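What is a petition, and does signing one do anything?

You have probably been asked to sign a petition. Maybe it was to save a skate park, or to bring back the old canteen menu. A petition is a letter asking someone in charge to do something, with lots of names under it. That part is simple. Whether it works is a harder question, and grown-ups who run petitions are not always the best people to ask.

Let's take a made-to-measure sort of problem. The council in Skiltham wanted to close the Gullov Street library on weekends. Families were cross. In April they collected 113 signatures and handed them in at the council office. The council said thank you very much. Then it closed the library on weekends.

So was the petition useless? Some people said yes. Others said it had "sent a message". Be a bit careful with that phrase. You can send a message to anybody. It doesn't mean they read it.

Here are some questions worth asking before you write your name on anything.

Who is it addressed to? If it asks the mayor to fix something only the state government can fix, the mayor can shrug and be quite right.

What does it ask for? "Be nicer to libraries" is hard to say yes or no to. "Keep Gullov Street open on Saturdays from 9 to 4" is much easier, and it is easier to catch someone out if they promise it and don't do it.

Who is collecting the names? Sometimes a website wants your email address more than it wants your library saved. Ask an adult before you type yours in.

What happens next? In Skiltham the families went back. They turned up at a meeting, eight of them spoke, and the council agreed to open on Saturday mornings. The council's newsletter called this "listening to the community". It had been listening to people who wouldn't go home.

Protests don't all look like crowds with signs, either. People have knitted banners, stitched slogans onto hankies and left woolly squares tied to fences. Whether a councillor has ever changed a vote over a woolly square, I would like to see the proof.
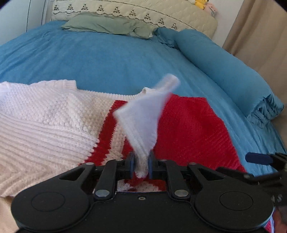 Knitting laid out on a blue sheet.

You can sign a petition if you agree with it. Just read it first, all the way down, including the small print. And if a person tells you your signature will definitely change everything, ask them how they know.

Comments

Veronika Halász
My class wrote one about the bubblers at school. We got one new bubbler. We asked for four.

Evmont Mum
A bit gloomy for kids, isn't it? My daughter is nine and she still wants to start one, so no harm done I suppose.

B. Hegedűs
Good to see the email address thing mentioned. I signed one years ago and I'm still getting newsletters.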